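작은 축제가 커지겠다고 할 때

지난 5월에 스커사이드 음악제에 다녀왔다. 세 번째였다. 첫해에는 표를 현장에서 샀고, 두 번째 해에는 한 달 전에 샀고, 이번에는 판매가 열리자마자 새로고침을 눌러 대다가 겨우 샀다. 주최 측은 이걸 성장이라고 부른다. 나는 잘 모르겠다.

숙소는 읍내에 잡았다. 공연장까지 걸어갈 수 있다는 말만 믿고 골랐는데, 걸어갈 수는 있었다. 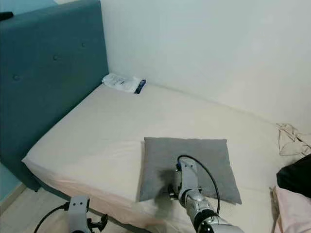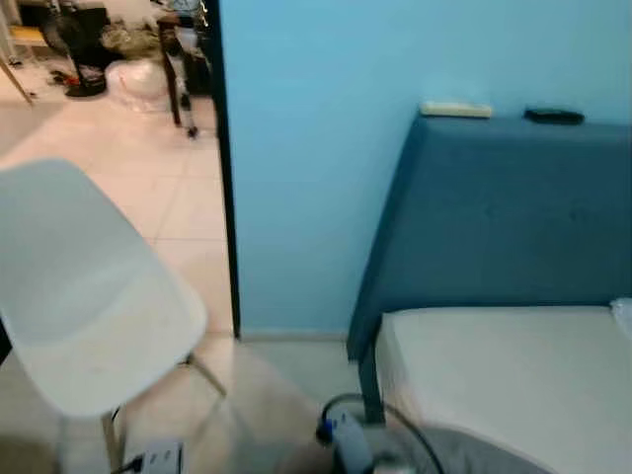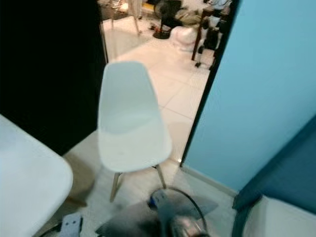

주최 측이 내년부터 무대를 늘리고 하루 관객 상한 2,000명을 없애겠다고 발표한 뒤로, 음악 게시판은 대체로 환영 일색이다. 더 많은 밴드가 오고, 더 많은 사람이 보고, 동네 가게도 장사가 잘될 거라는 이야기다. 다 맞는 말일 수도 있다. 그런데 나는 이 말을 다른 축제에서 이미 여러 번 들었고, 그중에 내가 지금도 가는 축제는 거의 없다.

올해 출연진은 39팀이었다. 그 가운데 내가 끝까지 본 팀은 12팀이다. 게을러서 그런 게 아니다(조금은 게을렀다). 두 무대의 시간이 겹치고, 그 사이를 오가는 길이 좁아서 한 곡을 포기해야 다음 공연의 첫 곡을 들을 수 있었다. 무대가 하나 더 생기면 선택지가 늘어난다고들 하는데, 몸이 하나인 관객에게는 놓치는 공연이 늘어난다는 뜻이기도 하다. 출연진 명단이 길어진다고 내 하루가 길어지지는 않는다.

둘째 날 저녁의 프로스트니스 공연이 좋은 예다. 느리고 낮은 소리로 오래 쌓아 올리는 팀이라 조용한 대목이 생명인데, 하필 조용한 대목마다 옆 무대의 킥드럼이 그대로 넘어왔다. 앞쪽에 서 있던 사람들은 웃고 말았지만 나는 꽤 화가 났다. 그 팀을 보려고 휴가를 냈기 때문이다. 무대 간격을 손보지 않은 채 세 번째 무대를 어디에 세우겠다는 것인지, 발표문에는 한 줄도 없다.

운영위원 마르완 나사르는 설명회에서 "규모가 커져야 좋은 소리를 살 수 있다"고 했다. 그럴듯하다. 하지만 작년에도 표값이 오르면서 비슷한 말이 나왔고, 올해 음향이 작년보다 나았느냐고 물으면 나는 아니라고 답하겠다. 달라진 건 메인 무대 양옆의 화면 크기였다. 화면이 커지면 뒤쪽 사람들은 기타리스트의 손가락을 볼 수 있다. 그 손가락에서 나는 소리는 여전히 뭉개져 들린다.

클레스트덴의 전례도 있다. 내가 처음 갔을 때 그 축제는 헛간 두 채를 빌려 쓰는 모임에 가까웠고, 밤이 되면 연주자들이 맥주 줄에 같이 서 있었다. 상한을 풀고 나서는 주차장에서 입구까지 가는 데 한참이 걸렸고, 이름이 알려지지 않은 지역 밴드는 정오 전 시간대로 밀렸다. 그 시간에 관객은 대부분 텐트에서 자고 있다. 마지막으로 간 해에는 출연진이 131팀이었는데, 기억나는 공연을 꼽아 보라면 한 손이면 된다.

물론 반론은 안다. 표를 구하지 못한 사람에게 작은 축제를 지키자는 말은 먼저 들어온 사람의 텃세로 들릴 것이다. 나도 내년에 표를 못 구하면 말이 달라질지 모른다. 추엔숙 같은 팀을 부르려면 항공료부터가 만만치 않을 테고, 그 돈은 관객 수에서 나온다. 그래도 상한을 조금씩 올려 보는 방법이 있고, 날짜를 하루 늘리는 방법도 있다. 한꺼번에 없애는 쪽을 택한 이유를 나는 아직 듣지 못했다.

내가 바라는 건 대단하지 않다. 늘어난 표값 가운데 얼마가 음향에 쓰이는지, 지역 밴드에게 저녁 시간대를 몇 자리 남겨 둘 것인지, 두 무대의 소리가 섞이는 문제를 어떻게 할 것인지 숫자로 적어 주면 된다. 그 정도도 적지 못한다면 확장 계획이라기보다는 판매 계획으로 읽을 수밖에 없다.

조기 예매는 다음 달에 열린다고 한다. 예년 같으면 알람부터 맞춰 놓았겠지만 이번에는 무대 배치도가 나올 때까지 기다려 볼 생각이다.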